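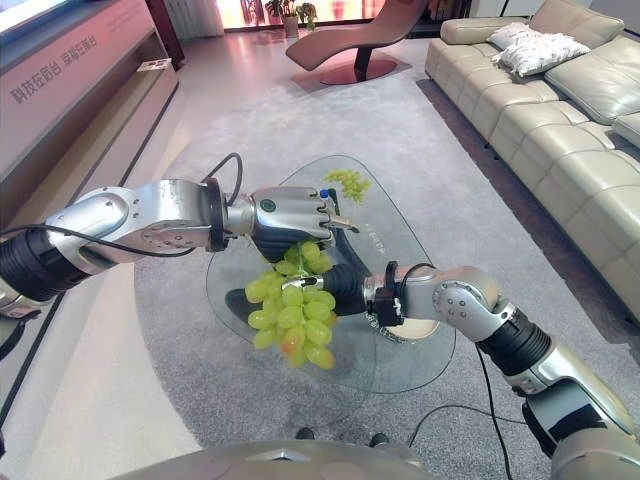 The bus to Breldale stopped running at six, so she walked the last stretch with her coat over her arm and the key in her shoe. She had put it there at the station because her bag had a hole in it and she did not trust her pockets. By the time she reached the gate she was limping.

Her aunt's house stood at the end of the lane past the Corkeo warehouse. A stone over the door said 1817. The aunt had always told people the stone came from a different house, one that had been pulled down, and that her own was much younger. She told them whether they asked or not.

Inside it smelled of soap and cold ashes. Somebody had folded the dish towels and stacked them on a chair. There was a note from the lawyer on the table, held down with a saucer. It said the clearing company would come on Friday at nine and that anything she wanted should be moved into the front room before then. It said the piano was spoken for.

She had not wanted the piano. She stood and looked at it anyway, and lifted the lid, and pressed one key near the middle. It was in tune.

She slept on the couch in her clothes. In the night the refrigerator shut itself off with a bang and she lay awake listening for it to start again.

In the morning she began with the kitchen, because it had the most in it. Her aunt had kept string. She had kept the lids of jars after the jars had broken. In the drawer under the oven there were seed packets held together with a rubber band, most of them empty, with the year written on each in pencil. She put the lids in a bag for the dump, and then the string, and then took the string out again.

Her brother called at noon.

"Have you found the ledger?" he asked.

"What ledger?"

"The one for the money. She lent me 80 dollars in May and wrote it down. I saw her write it."

"Do you want to pay it back?"

"I want to know if she crossed it out," he said.

She told him she would look. He asked if it was raining there, and she said it was not, and he said it was raining where he was.

She found the ledger in the piano bench under some hymns. It was a plain green book from Declercq, the stationer's that used to be by the bridge, and the price was still stuck inside the cover. The entries went back 35 years. Some were for money and some were not. A neighbor had borrowed a ladder. The boy from the warehouse had taken two chairs for a wedding. There was a line for a cake pan, a line for a pair of black shoes, a line that said only "the good umbrella, Turnatside," which was the village where her mother had lived after the divorce.

Most of the lines had been crossed out with a ruler. The umbrella had not.

She sat on the bench and tried to remember it. Her mother had owned several umbrellas and lost them all. There had been one with a bone handle that stood in the hall for years and was too heavy for a child to open. She had opened it once in the kitchen and been slapped. She could not have said whether it was a good one.

Her own name was in the book too, farther on. She had not expected that. Beside it her aunt had written "2 weeks, summer," and nothing else. She knew which summer. She had been eleven, and her parents had wanted the house to themselves so they could finish arguing. She had slept in the back bedroom and shelled peas and been taught to play a hymn with one hand. She had been bored most of the time. When her father came to fetch her he sat in the car with the engine running.

She looked at the line for a while. It did not say who had lent and who had borrowed. It had not been crossed out either.

Her brother called again before supper.

"Well?" he said.

"She crossed it out," she said. It was true. The ruler had slipped a little at the end.

He was quiet. Then he said that was like her, and that he would have paid it, and she said she knew. He asked what she was going to keep. She said she had some string.

On Friday the company sent a van with three men in it. They were careful with the doorframes. The oldest one asked about the stone over the door, and she told him it came from a different house. He said people used to do that, they used whatever was lying around. He had a wall at home with half a millstone in it.

They took the beds and the table and the chairs that had come back from the wedding. They took the refrigerator, which had started again by itself. When they came for the piano she asked them to wait a minute. She sat down and played the hymn with her right hand, as far as she could remember it, which was most of the first verse. The men stood in the hall and looked at their gloves.

Then she got up and they took it out, and she carried the bench to the front room herself and put the ledger back inside it.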